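Wuda Recipe Cards

A plain-text collection of home recipes from the Stomirberg valley

Welcome! Wuda is a set of 138 recipes typed up from handwritten cards, church cookbooks and the backs of calendars, all from kitchens in and near Stomirberg. Each recipe lives in its own text file, so you can read it on any old computer, print it, search it, or build something with it. We love these cards and we hope you cook from them.

What you get

The recipes folder holds the typed recipes. The notes folder holds anything scribbled in the margins (lots of this, and it's often the best part). There's also a file called index.csv with one line per recipe: title, course, main ingredient, oven temperature if there is one, and which box the card came from.

Titles are kept just as the cook wrote them. If a card says "Plum Cake, the Good One," so does the file.
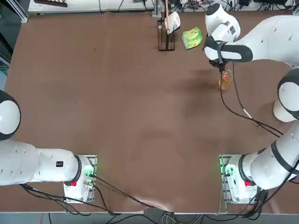

Eustaquio Maldonado

Measurements

Old cards are wonderfully vague! "A teacup of flour" shows up all the time, and so does "butter the size of an egg." We left those words alone in the recipe and added a line at the bottom called modern, with our best guess in cups and spoons. Guesses we've cooked from are marked tested. The rest are marked untested, so taste as you go and please write to us with what you find.

Oven heat works the same way. "Slow oven" is entered as 300 F and "quick oven" as 400 F unless the card gives a number.

Spelling

Zyanya Solís typed most of the soups and breads and kept every odd spelling in the recipe text. The index uses modern spelling so that searching works. Look for "dumpling" and you'll get the dumplins too.

Known problems

The two rye bread cards from the MacBrayne box have the same title and different amounts of salt. Both are in.

Four jam recipes give no cooking time. Please don't use these for canning. The old methods aren't safe by today's rules, and that goes for every pickle and preserve in the set.

Changes

Version 2, 6 October 2022: added the Emano box (dumplings, so many dumplings), fixed the course labels for the puddings, and moved margin notes into their own folder.

Using the recipes

Copy them, change them, cook them for a crowd. If you reprint a card, keep the cook's name with it where we have one. Corrections are very welcome, and so are new cards. Send a clear scan of both sides and tell us whose kitchen it came from.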